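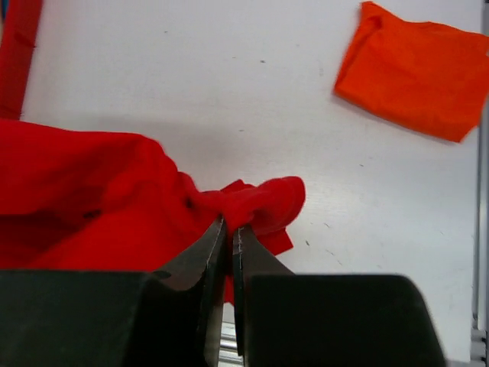 What I Learned From Our Spring Coupon Book

8/17/18

Hi again, neighbors and fellow shop people! I promised last time that I'd write up how the coupon book went, and then summer got away from me, so you're getting it now, with the fall ad deadlines already staring at us.

Quick background for anyone new to this list. I run a small print and ad shop in Inusdale, and back in March I talked a bunch of local businesses into going in together on a little stapled coupon book. No mailing this time. We set them out on counters all over town and let people pick them up. I'd been wanting to try it for years (my family is very tired of hearing about it) and I finally had enough advertisers to pay for the paper.

We printed 1247 copies. That's an odd number, I know. I ordered fewer, the press ran over, and I wasn't going to throw good books in the bin. They went to 30 counters, from the tire place out by the highway to the yarn shop, and I drove them all over myself in the back of my car with the heater stuck on.

So, did it work? Mostly yes! I asked every advertiser to keep the coupons that came in and toss them in an envelope for me. By the end of the run I had roughly 900 coupons back, all businesses put together. Some people used three or four out of the same book, so don't go dividing one number by the other and telling your friends that's the response rate. I did that for one happy evening and then had to take it back.

The Gulyás bakery did best by a mile. Their coupon said "Free poppy seed roll with any coffee" and that was the whole thing. No small print, no minimum, no "offer not valid with." They had people coming in with the page torn out and folded up in their wallets. The coupons that did worst were the percent-off ones, especially anything at 10 percent. I get why folks like those, they feel safe, but a person standing at a counter can't picture 10 percent off a gutter cleaning. They can picture a roll.

Povitz Hardware had a funny one. Their ad was for key copying, two for the price of one, and hardly any came back in the first few weeks. Then all of a sudden they got a pile. My guess is that the book sat in kitchen drawers until somebody locked themselves out or got a new roommate. I'd never thought much about how long a coupon hangs around the house, and I'd put a far-off end date on the next one for that reason alone.

Now for the stuff I got wrong. The cover was too busy. I wanted every advertiser's logo on it to be fair to everybody, and what we ended up with looked like the side of a race car. From six feet away you couldn't tell what it was. One of the counter places told me customers thought it was a church directory! Next time the cover says COUPONS in big letters with a plain color behind it, and the logos can go inside.

I also put the books flat in a stack by most of the registers, and the stacks got buried under everything else that lives by a register. Halfway through I picked up some cheap stand-up holders and the books started moving a whole lot faster. If you have a brochure or a takeout menu lying flat on your counter right now, go stand it up. I mean it, go do it and come back.

And the phone numbers. Two ads had old phone numbers in them, and both advertisers had signed off on the proof. So did I, so I'm not pointing fingers, but from here on I'm calling every number in the book out loud from my own phone before it goes to press.

Where that leaves us for fall: I'm doing another one, and I'm calling it the Zultby Book so it finally has a name people can ask for. (Zultby was the name of my grandparents' old newsstand, and I always liked how it sounded.) It'll be 42 pages, one advertiser to a page, and no two businesses of the same kind until everybody who was in the spring book has had a chance to say yes or no. Prices are the same as before for a full page. I'm not doing half pages, they were a pain to lay out and they got lost.

If you want in, bring me your offer first and your artwork second. Tell me the one thing you'd give a stranger to get them through your door, and we'll build the page from there. If you don't have artwork, I'll set the type for you at no charge, and if you have a logo that only exists as a picture of your van, bring that too, I've worked from worse.

I'm at the shop most mornings, and the side door is the one that opens.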